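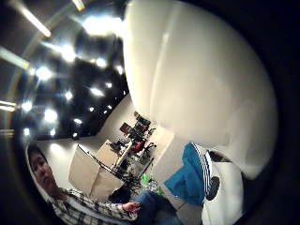 Ceiling with spotlights and fluorescent tubes

Zatanent 470 Portable Training Goal
Product code: 1093
Supplier: Viver Club Equipment

The Zatanent 470 is a portable football goal intended for use by clubs, schools and academies on grass and artificial pitches. The frame is made from welded aluminium and is supplied with a net, net clips and rear ballast bars. It may be moved by two adults using the wheels fitted to each side.

Specification
Internal width: 470 cm
Internal height: 206 cm
Frame: aluminium, white powder coating
Wheels: 2 per side, lockable
Net: knotless, white

The goal must be anchored or weighted at all times when in use. Players should not hang from the crossbar - any goal found to be bent or loose at a joint must be withdrawn until it has been inspected.

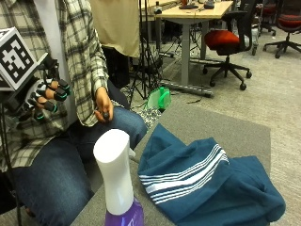 Plaid shirt and jeans, with a glove on the right hand

Accessories
Vasiliu ground anchors, set of four
Skemix replacement net, white or green
Spare wheel and axle kit

Delivery and returns
Delivery is made to kerbside on weekdays. Assembly by our fitters is available on request and is charged separately. Unused goals may be returned within 28 days in their original packing. Custom net colours are not returnable.

Orders from league members are handled by Viorica Manole. Enquiries concerning spare parts and annual inspections should be addressed to Irén Boros.

Prices last reviewed: December 28, 2021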